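Boletín interno de Goltwood
Equipos y presupuesto: qué compramos para el segundo banco de manipulación

En octubre cerramos la lista de compras para el segundo banco y varios compañeros de otras áreas han preguntado por qué el pedido salió más pequeño de lo previsto. Intento explicarlo con los números delante.

La primera propuesta sumaba 2.959 euros, sin contar el brazo, que ya tenemos. Incluía una cámara de muñeca nueva, dos juegos de dedos para la pinza, un controlador de repuesto y una mesa de aluminio con ranuras. Después de revisarla con el taller de Kallthorpe quitamos la mesa y el controlador. El tablero de madera que usamos ahora es suficientemente plano para las tareas de este año, y el controlador lo puede prestar Kallthorpe con un aviso de 19 días. Con estos dos cambios el pedido bajó a 1.258 euros.

La partida que más discutimos fue la cámara. Los objetos transparentes siguen siendo nuestro problema principal: los reflejos confunden al detector y, cuando el brazo se mueve rápido, la imagen de la muñeca sale borrosa y perdemos los bordes de la pieza. Una cámara con obturador global cuesta bastante más que la actual, pero nos permitiría no bajar la velocidad en cada aproximación.
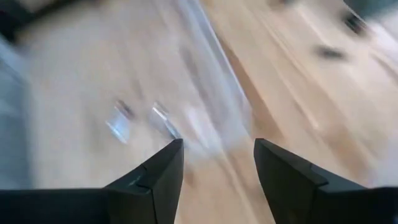

Pedimos oferta a dos proveedores. Skovano ofrecía mejor precio por la cámara sola, con entrega en diciembre. Kárason ofrecía el conjunto de cámara, soporte y cable por 1.176 euros, y con entrega tres semanas antes. Elegimos Kárason, sobre todo por el soporte: el que fabricamos nosotros para el primer banco se afloja y hay que repetir la calibración demasiadas veces. El resto del pedido son los dedos de la pinza, en un solo juego, y tornillería.

Queda pendiente la iluminación. Yo había propuesto comprar un panel difusor, pero antes de gastar queremos probar con las lámparas que sobraron del laboratorio antiguo — están en el armario del pasillo, sin etiqueta. Si la prueba no sale bien, el panel entrará en el presupuesto de enero, junto con el segundo juego de dedos.

Quien necesite añadir algo a la lista de enero, por favor, que lo escriba en la hoja compartida con el precio sin impuestos y el plazo de entrega. El año pasado recibimos varias peticiones sin plazo y hubo que preguntar una por una. La hoja se cierra a las 14:00 del último día laborable de noviembre.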